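The Allero Line

The budget was due on 31 August 2022 and Lurdes Magalhães had five lines left to fill in. Four of them were easy. She had quotes for the cable, the spare finger pads, the freight and the insurance. The fifth said "Allero, second unit," and the amount was blank.

The Allero was a hand-held gripper. You carried it through a job, closing it on whatever the job needed closed on, and later an arm was supposed to do the same job without you. Nultent, where Lurdes did the purchasing, had bought one in July. It had been in use every day, and the people who used it had asked for another. Purchasing at Nultent meant Lurdes and a spreadsheet.

She took her laptop downstairs and sat where she could see the work.

"Don't mind me," she said.

Carrier had the gripper. He was a tall man who had come over from machine repair, and he didn't mind anybody. Flaker was at the keyboard, reading out the run numbers.

"653," said Flaker.

Carrier brought the gripper in toward the glossy panel and slowed down.

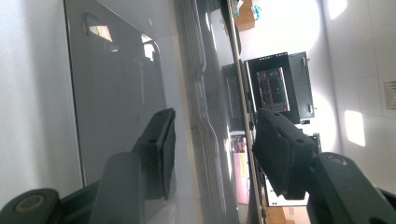 The Allero close to the dark panel, one finger reflected in it.

"What's slow about that one?" Lurdes asked.

"The shine," said Carrier. "I see two fingers and I have to think about which one is mine."

"Would a second unit help with that?"

"No. A second unit would help with Flaker sitting there."

Flaker said that was fair. She typed something and said she had been sitting there for most of the month, and that when they traded places Carrier sat there, and he was a worse typist.

Lurdes wrote down: one idle at all times. Then she crossed out idle and wrote waiting. The people upstairs would read the word idle and cut a person.

She asked how many runs they got through in a day. Flaker said 100 when nothing went wrong. Lurdes asked how often nothing went wrong. Flaker looked at Carrier and Carrier looked at the gripper.

"Say 20 days since we started," he said. "It was the pads, the other times. Or the software."

"So two units would be 200."

"Two units would be two sets of pads," said Flaker.

Lurdes added a row under spare finger pads and doubled the quantity. It brought the total over the number she had been given in the spring. She looked at it for a while. She could take it out of freight if they ordered both things together, and she could push the insurance back to the renewal date.

"Is the clear one next?" she asked.

"Clear one's next," said Carrier.
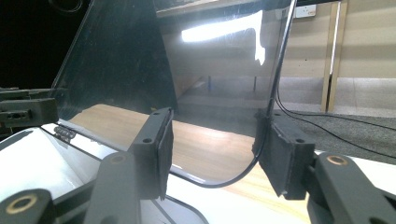

Reading time: 3 minutes

The clear one was a big curved sheet of acrylic standing on a white base. You could see the table straight through it. Carrier got a finger on either side of the curve and held still.

"Have you got it?" said Flaker.

"Give me a second."

Lurdes had bought the replacement sheet too, as a precaution, and it was in a carton beside her desk with the invoice taped to the top. She had argued for it in the same meeting where she argued for the first gripper. They had asked her what the sheet was for and she had said it was for when the other one broke. Nobody had asked a second question, and she had thought about that many times afterward.

She typed the amount for the second Allero into the fifth line. In the column for justification she wrote, "Two operators, one tool." She read it over and left it alone.

"If they say no," she said, "what do you do?"

"Same as now," said Flaker. "Until it's Christmas."

"And if they say yes?"

"Then I need a chair somewhere else," said Carrier. "And another desk. And she'll need her own screen."

Lurdes stopped with her hand over the keys. She scrolled down to the bottom of the sheet and put in a sixth line.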